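Ballach Suturing Practice Set
Simulation and Skills Equipment
Supplied by Stiter

Overview

The Ballach Suturing Practice Set is a bench training product for needle handling, thread control and knot tying. It consists of tissue pads, lengths of braided thread with a curved needle attached, and a base tray that holds one pad at a time. The set is intended for teaching rooms, skills laboratories and supervised independent practice. It is a training product and must not be used in patient care.

The pad is pale off-white with reddish areas on its surface. The thread is a blue-green braid, chosen to remain easy to follow against the pad when several loops are lying close together. Needle and thread are supplied joined and ready for use.

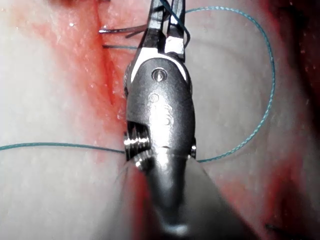

Can the same pad be used for more than one session?
Each pad is meant for repeated use and should be replaced when the surface begins to tear between stitches or no longer holds a stitch under light tension.

Contents of the standard set

Tissue pads, sealed singly: 4
Lotulix braided training thread with curved needle: 24 lengths
Base tray with non-slip feet: 1
Needle disposal box: 1
Instructor guide, printed: 1

Instruments are not included and must be provided by the purchasing department. Pads and thread may be reordered separately. The base tray is not sold as a spare part, but trays damaged in delivery will be replaced.

Recommended exercises

The instructor guide was prepared by Elspeth Jardine and Houda Bensaid for the Bangera skills course. It presents the exercises in order of difficulty, and instructors may begin at any point suited to the group.

Needle placement. The learner picks up the needle from the pad, sets it at the correct angle in the jaws and returns it to the pad without dragging the thread. No stitch is placed at this stage.

Single stitch. The learner passes the needle through the pad following its curve, draws the thread through and leaves a short tail. The instructor checks that entry and exit points are level and that the pad has not been pulled upward.

Thread wrapping. One jaw is held still while the thread is wound around it in preparation for a knot. Loops should lie side by side without crossing. The tail is then taken and drawn back through the loops, and the knot is laid flat on the pad. Learners should practice this exercise with each hand leading in turn.

Running stitch. A continuous line of stitches is placed along the pad, with even spacing and even tension. The guide includes a marking sheet for this exercise.

The difference in color between thread and pad is of most use during wrapping and tying, when strands pass over and under the jaws and the learner must keep track of the free end.
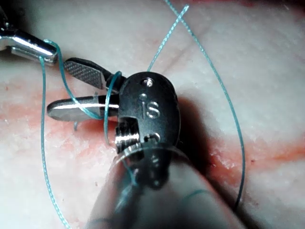 Care and storage

Store unopened pads flat, in their original wrapping, away from direct sunlight. Do not freeze. Once opened, a pad should be wiped with a damp cloth after use, dried, and returned to its wrapper. Opened pads stored in this way should be used within 28 days.

Do not clean pads with alcohol or with solvent wipes. Both will harden the surface and cause it to split around the needle.

Thread should be kept on its card until required. Braided thread that has been crushed or repeatedly gripped in one place may fray, and frayed lengths should be withdrawn from practice. All needles, including those removed with used thread, are to be placed in the disposal box provided. Instructors should account for every needle before a session is closed.

Working with the thread

Learners commonly grip the thread too firmly when forming the first loops. A textured jaw will hold the braid under light closure, while a smooth, rounded surface allows a loop to slide off more readily when the knot is drawn down. Instructors are asked to demonstrate both before wrapping is attempted. Slack should be taken up slowly, and the long end kept clear of the area where the loops are being formed.
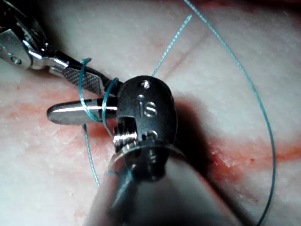
How much thread should a learner be given for knot tying practice?
One full length per learner is suitable for a first session, trimmed by the instructor if the long end becomes difficult to manage.

Ordering and delivery

Orders are accepted from teaching hospitals, colleges and registered training providers. Standard sets are held in stock and are normally dispatched within 3 working days. Refill packs of pads and thread are dispatched separately from full sets.

The current pad replaces the version supplied before September. Base trays from earlier sets accept the current pad without alteration.

Questions about orders and refills should be addressed to Teguh Tambunan, Stiter Customer Office. Requests for additional copies of the instructor guide should be addressed to Els Geerts, Education Materials. Please quote the lot number printed on the pad wrapper when reporting a fault.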